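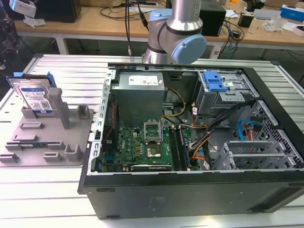 Course Handout, Vol. 12, p. 238

Unit Review: The Varen Bench Arm Service Package
Instructor: Fredy Sotelo

The Varen package is offered by Sivow to schools and repair shops. It covers one arm, a slatted worktable, a fixture tray and a year of support. The listed price is $1,349, or $1,083 for a school that supplies its own table.

The task for this unit is drive handling in a desktop tower. The case is laid on its side with the side panel off, and the hard drive stands upright in the tray. Students should note the loose cables inside the case - these limit the paths open to the arm.

In the written review, address the following:
Reach over the far edge of the case
Access to the drive cage and its blue release handle
Fit of the drive in the tray
Clarity of the Sivow setup guide, chapters 2 and 3

Reviews are limited to two pages. The CPU socket and memory are outside the scope of this unit and will be taken up in July.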